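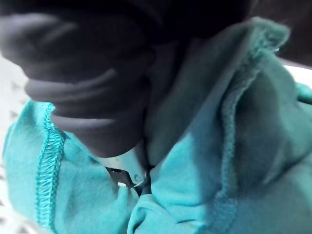

Washing a fleece with dark clothes - and what do I do about the zip?

Posted in Laundry and Clothes Care

Hi all, hoping someone can put me straight before I ruin anything else. I've got a turquoise fleece that I more or less live in from October onwards, and I've been chucking it in the front loader with everything else because I can't be bothered running a machine just for one thing. Last time, my dark trousers came out covered in turquoise fluff and there was a snag right down the front of a jersey top (I'm blaming the zip but I can't prove it).

The machine is a Nikulis, second-hand from a shop in Orkcombe, and it came with no booklet. There's a mixed wash at 107 minutes and a quick one at 38, no idea if either is meant for fleece. Spin goes down to 800 but I've never touched it.

So do I really have to wash it separately? And zip up or zip down? My mum says down, my flatmate says up, and neither of them can tell me why! 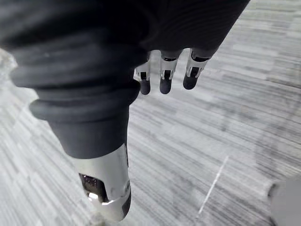
Xiuying Mao replied:

Up, every time. Right to the top, and tuck the puller down flat if it'll go. An open zip has all its teeth out and it'll catch on anything thin, so I'd say your flatmate wins that one.

As for the fluff, I do mix fleece and darks sometimes, but the fleece goes inside out and the darks go inside out as well. Any lint then ends up mostly on the wrong side of your trousers where it doesn't matter so much. Better still, put the fleece in one of those mesh bags. Mine was from the market in Mavcombe and it's done years of socks and jumpers. 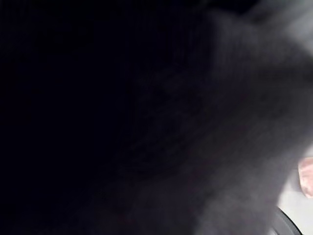 The other thing with dark clothes is towels. Keep them well away! I spent ages thinking my fleece was the problem when half of the fluff was coming off a bath mat.

What I do now:

1. Empty every pocket. A tissue in there and you can forget the whole wash.

2. Zip up, inside out, into the bag.

3. Thirty degrees, spin at 800, not too much in the drum. No softener on fleece, it goes sort of flat and waxy.

4. Have a feel around the drum and the rubber seal before the next load goes in - fluff likes to hide in the bottom of that seal.

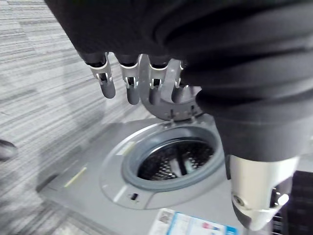

Meifang Yan replied:

just wash it on its own, life's too short

Second reply from Meifang Yan:

OK sorry, that was a bit unhelpful. I meant save it up with other fleecy stuff, blankets and so on, and do them all together once a fortnight. Also clean the filter. We've got a Yuan and it's behind a little flap at the bottom, yours might be the same. Put a tray down first, I flooded the kitchen.

Comment from the original poster:

Thank you both! Bag ordered, zip is going UP. Will report back on the filter when I've found it. Does the bag need to be a big one, or will the fleece still get clean if it's a bit squashed?

Xiuying Mao replied:

Big one. It wants room to move about.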